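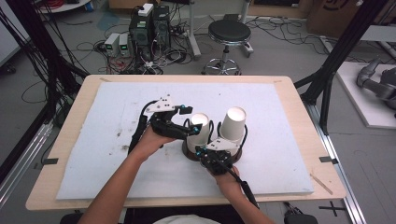
Foam board on a wood table, and paper cups that won't stay put

Drondau Forums > Workrooms & Break Corners > Tables, Surfaces, Storage

koskela_kim
Posts: 1758

Okay so this started as a question on the coffee thread and I got told (nicely) to take it somewhere else. We have one good table in the workroom, light wood, rounded corners, and I've become the person who frets over it. I put a big white foam board on top, held down with a small black clip on the left and another on the right, and it's been that way since December. Paper cups go on a round brown base so they have a spot of their own.

Two things bug me. First, the board looks grubby. Gray smudges, specks, the lot. I've wiped it with a damp cloth and the specks come off but the smudges just spread out and get comfortable. Second, the cups themselves. They weigh nothing when they're empty and if you brush one with a sleeve off it goes, and it takes its neighbor along.

What are you all doing about either one? I don't want to buy a new table and I'm not putting a vinyl cloth on it, I had one of those in my last place and it smelled like a shower curtain for a year.

uka
Posts: 955

Foam board is a consumable. I say this with love. You're trying to clean something that has a paper face and it will always lose. Flip it over, use the other side, and when that side goes gray get another one. I cut mine a bit smaller than the table so there's a strip of wood all the way around and people don't catch the edge with their hips walking past.

For smudges specifically, a white vinyl eraser. Go gently or you'll raise the paper and then it grabs dirt twice as fast.

santeri_ikonen
Posts: 212

Going to disagree with uka on the consumable bit. A board that size isn't nothing to replace, and you can get years from one if you seal it. I brushed two thin coats of clear water-based varnish on mine, let it sit overnight between coats, and coffee beads up on it now. It did bow a little while the first coat was drying so do both faces, same day if you can. Weigh it down with books.

On the cups, what size are they? The tall skinny ones are hopeless. The squat ones behave.

koskela_kim
Posts: 1758

Just the plain white ones, Plulitz, they come in a case of around 1000 and I am nowhere near the bottom of it. So a different size isn't happening until somebody gets a lot thirstier.

Varnish is interesting! Does it go yellow? The whole reason I like the board is that it's white and I can find small stuff on it.

santeri_ikonen
Posts: 212

Water-based doesn't yellow much. Mine's a touch creamier than it was. You'd only see it next to a new one. Oil-based will go the color of old piano keys, stay away from it.

uka
Posts: 955

It also makes it shiny, and then you've got glare off the ceiling lights all day. I tried a varnished one at a friend's place and had a headache by lunch.

santeri_ikonen
Posts: 212

They sell matte.

koskela_kim
Posts: 1758

Please don't fight on my table, lol. You can see there's a brownish patch on the board left of the cups as well as the gray, and that one has outlasted everything I've thrown at it. Both cups are on the round tray, mouths up, and there's a stick down by the corner that I keep picking up and putting back in the same place for no reason whatsoever.
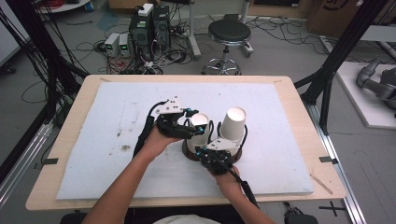
Do brown stains come out of foam board once they've soaked in?

Once the color is in the paper face it stays there, so your choices are to cover it, turn the board over or live with it.

I asked Sointu at work that one and those were pretty much her words, she does picture framing on the side and goes through piles of this stuff. She said bleach will take the brown down a little but it weakens the paper and you end up with a soft spot. So I guess uka wins that round.

uka
Posts: 955

Framing it. No wait, that's her job.

sointu_k
Posts: 10

Hi, it's Sointu (Kuusisto, from work), Kim sent me the link so I made an account. One correction, I said a *weak* bleach and I said don't. Also whoever suggested varnish, it's fine, but test it on an offcut first. Some boards have a coating already and the varnish crawls into little islands and looks awful.

If you do flip the board, check the clips while you're at it. They can leave a dent in the foam after a few months and then the board sits a hair lower on one side. Move them along a few inches every now and then and you won't get a permanent dent.

koskela_kim
Posts: 1758

Welcome!! And sorry for misquoting you. I'll look at the clips, I haven't moved them once.

Anyway, cups. I had a go at standing them mouth down, which my grandmother always did with glasses, and they're much steadier because the wide end is on the bottom. I also dug out two black wire cup holders from the supply drawer, the kind with loops that come up around the sides. One of the cups still gets the brown disk under it because I can't let go of the idea.
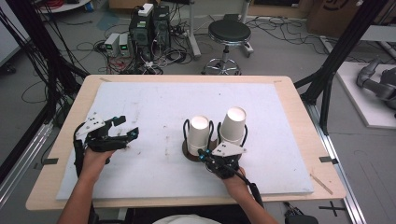 The wire ones I like more than I thought I would. They're ugly in the drawer and kind of neat on the table, and you can pull a cup up out of one without having to hold the holder down with your other hand. My only gripe is that the feet might mark the board, so I may stick felt dots under them.

santeri_ikonen
Posts: 212

Upside down on a board you've just told us is covered in gray smudges, though? The rim is the part people drink from. I'd keep them mouth up and put up with a bit of dust.

uka
Posts: 955

Santeri is right and I don't enjoy typing it. Mouth down on a clean saucer or a paper towel, fine. Mouth down on bare board, no thank you.

koskela_kim
Posts: 1758

Hm. Okay, yes, I was thinking about tipping and not about mouths. What if I cut a circle of baking parchment for each one? Or is that fussy?

sointu_k
Posts: 10

It's fussy and you'll love doing it. A bigger tray would do the same job, something with a low lip that takes the whole lot, holders included. Then the tray is what gets washed and the board only has to keep the table nice. Measure the holders first, the loops stick out further than the cup does.

santeri_ikonen
Posts: 212

Seconding the bigger tray. Metal or melamine, and skip the woven ones, crumbs move in and never leave.

For filled cups I'd still use the wire holders, mouth up obviously. Half full is the worst for tipping in my experience, people wave them around more.

uka
Posts: 955

Disagree, empty is the worst. A door opens and they're on the floor. I keep a spare sleeve of cups in a cabinet and only put out what people will use that morning.

koskela_kim
Posts: 1758

Right, so the plan: bigger tray with a lip, cups mouth up in the holders when they're in use, flip the board this week and try the matte varnish on an offcut before I go anywhere near the real one. Felt dots under the wire feet. Sointu, do you have any offcuts? I only need a piece the size of a postcard or so.

sointu_k
Posts: 10

I have a whole box of them. I'll leave a couple on your chair.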